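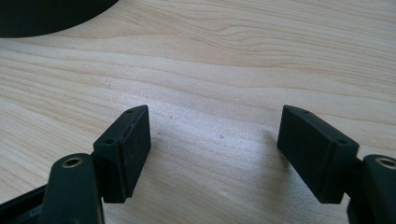 Hand-Held Gripper for Recording Pick-and-Place Demonstrations
Student project report, Cabrera Technical College, Automation Workshop

1. Background

Our group had one semester to collect demonstrations for a small pick-and-place model. The workshop already had an arm, but moving it by hand through each task was slow, and two earlier groups had given up on it. We built a hand-held gripper with a camera on it, so that a person could do the task directly and the recording would show it from the gripper's point of view. We called the tool Pidimness, after the name of the shared folder, and the name stuck.

2. Mechanical design

The gripper has two fingers, each carried on a dark green arm link and ending in a black rectangular pad. The holes in the links are lined with brass eyelets. Our first links had plain holes, and after a few sessions the fingers had enough side play that the pads no longer met squarely. The eyelets fixed most of that. They were pressed in with a bench vise, and one link cracked because we did not ream the hole first.

The pads angle in toward the center. We had planned on pads parallel to the links, but those blocked the camera's view of small objects at the moment of contact. Each pad has two small holes in its top surface.

The trigger linkage was redesigned in August and is now 2 parts instead of five. The spring came from a Wudico kit and is stiffer than we wanted. After a long session the index finger gets tired. We did not find a softer one in the right length.

3. Recording setup

All recordings were made on the same light wooden table. The pale surface helped, as dark pads stand out well against it, but there were two problems with it. The afternoon light washed out the part of the table nearest the operator, and the pads cast shadows that our finger tracker sometimes took for part of the pad. We moved sessions to the morning and locked the exposure. The shadows are still there — they are softer, and the tracker handles them better.

We used the Zoto logging program for video and trigger position. It drops frames when the disk is nearly full and gives no warning, so check the disk before starting.

4. Data

The target was 300 demonstrations. Each operator recorded in blocks of 40, then took a break and checked the clips for missing trigger data. A clip was thrown out if the object left the view before the grasp or if the pads were not fully open at the start. The open start matters for the tracker, which uses it to set the zero position.

We trained a first version on 100 clips to see whether the format worked. It loaded without errors and the predicted finger opening followed the recorded one on slow grasps. On fast grasps it lagged. We think this is a timing offset between the camera and the trigger sensor, but we ran out of time to measure it.

5. Remaining work

The pad faces should be replaced before the next group uses the tool. A spare pair is in the drawer with the calibration sheet. The drawing files for the links still show the old hole size without the eyelet, so anyone making new ones should measure an existing part first. The timing offset is the first thing we would look at.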